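The Plelletti group in Tastham has spent the winter building kitchens that exist only in software. Its head of data says the first set, Brelo, holds 1000 runs made by people steering a simulated arm.

"We threw out 198 of them," she said. "The operator hesitated, and the model learned to hesitate."

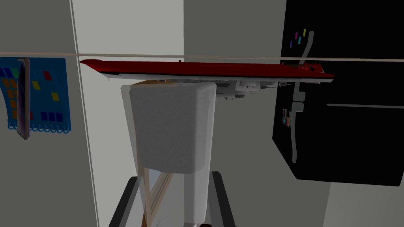 How long does one operator need before the runs are worth keeping?

It takes 53 practice runs with the current controls. Those are stored separately and never used for training.

The next set moves the furniture between runs. "We have 460 so far," she said. "I'd like more from left-handed people."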